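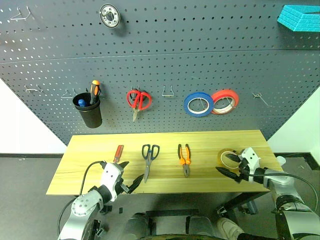 Putting the tools back was the job everyone dodged, says Catherine Drummond, and she dodged it as often as the next person. End of shift, coat half on, pliers left on the bench for the morning lot to trip over. Then the morning lot would moan, quite rightly, and do the same at two o'clock.

The job now belongs, at least on trial, to a two-armed robot at the Bilyk repair works in Boltham. Started on the day shift last month. Extended to lates from Friday, Jun 8, 2018, after a meeting in the canteen that overran and finished with no vote, just a lot of nodding and a few long faces.

The idea is plain enough. Tools come back from the repair bays and get left on a table. The robot, which the works calls Flarnix after the name on the order, picks them up one at a time and hangs them on the pegboard, or drops them in the cup if they're screwdrivers. Scissors, pliers, tape. No power tools yet, nothing with a lead on it, nothing heavy.

Bilyk employs 200 people on the site and says up to 300 hand tools are signed out on a busy day. It has not said what the robot cost. We asked. Twice.

What has changed for staff so far is mostly the last stretch of the shift. Until May the two stores assistants on each shift spent it hanging things up and chasing whatever was missing. Now they are down to do the checking instead — blades, jaws, handles, anything cracked or blunt goes in a tray for repair. One of them told us it's a better job. The other said it was a better job but she'd like it in writing, with the grade that goes with it.

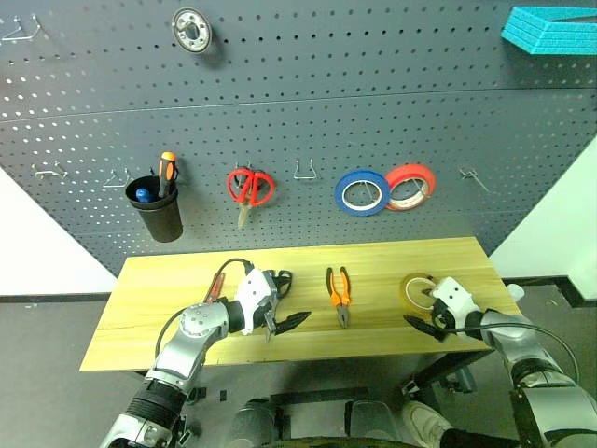 Pliers and a roll of tape on the table at the tool wall, Bilyk works, Boltham.

The grade is the sticking point. Checking tools counts as inspection elsewhere on the site and inspection is paid higher. Bilyk says the matter is "under review" and that pay will be looked at when the trial ends, 10 weeks from the start. Staff want it settled sooner. A second meeting is due before the end of June.

Managers have promised no job losses in stores for as long as the trial runs. After that, no promise. Drummond asked about it from the floor on Friday and was told it was too early to say. She said that was the answer she had expected and sat down.

Then there's the speed. It is slow. Nobody we spoke to on either side disputed this. A fitter can hang a pair of scissors without looking, walking past, mid conversation. The robot lines up, goes in, sometimes backs off and lines up again. Scissors are awkward because the handle has to go over the hook and the blades swing. Tape is easier, or so the stores team reckon, unless it's been left on its edge and rolls.

Against that, it doesn't mind being interrupted and it doesn't go home early. Bilyk's view is that slow is fine if the wall is full by the time the next shift clocks on. The lates supervisor's view is that it needs to be full a bit before then, as half the fitters turn up early for a brew and want their tools in hand.

Some habits have had to shift. Tools are to be laid flat and apart, not dumped in a heap. Rags go in the bin, not on the table. No reaching across while the arms are moving, and that one is a disciplinary matter, with a notice up by the stores door. A few fitters have grumbled that they're now tidying up for a machine that was bought to tidy up for them. Fair point, and it got the biggest laugh of the meeting.

The records have changed as well. Tools used to be ticked off on a clipboard. They now go into a stock program called Stunex, which logs each one as it's hung up. Staff asked whether it would also log who was late bringing things back. Bilyk said it could but wont be set up to do so. The union rep wants that written down too.
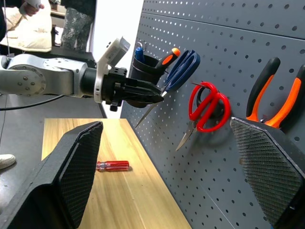

What happens next

Lates trial runs alongside days until the ten weeks are up. Stores assistants to keep a paper log of anything dropped, missed or hung in the wrong place, seperate from the Stunex record, and both to be read out at the June meeting. Training for anyone who wants to learn to stop and restart the arms — names to the stores office, sessions in paid time.

Drummond has put her name down.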